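Nastby Opens Winter Clothing Room for Families

December 22, 2018 – Nastby is so pleased to share that its new clothing room is open to families, with 81 rails' worth of shirts, sweaters and coats to be sorted, hung and passed along between now and April. It has been a long time coming, and we could not be happier!

"People feel better choosing from a hanger than digging through a bag," said Samira Shboul, who runs the room. "So every shirt gets a hanger, even the ones that come to us in a ball."

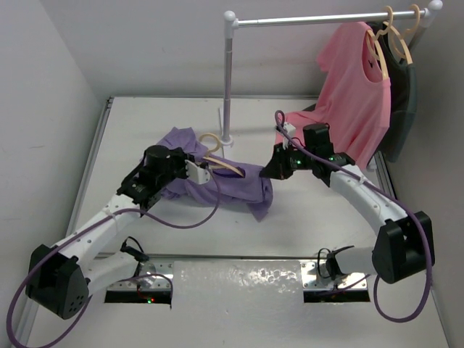

How a Shirt Gets Ready

Each top is shaken out, smoothed by hand and checked at the collar and cuffs before it goes on its hanger. Cotton t-shirts are the ones we see most, and they do love to twist themselves up in transit – a little patience at the shoulders usually sorts them out.
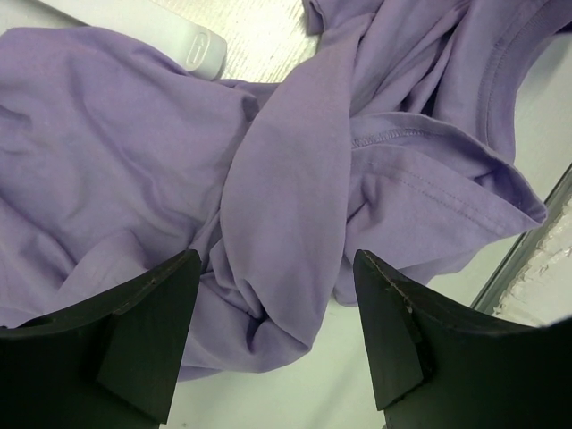

Donations of clean clothing and spare hangers are welcome at the front desk, and children's sizes are especially needed this winter. Our warm thanks go to Chidiac for the rails and to Majdi Sfeir for many evenings of ironing.

Contact: Shiuli Fakir, Nastby, extension 2334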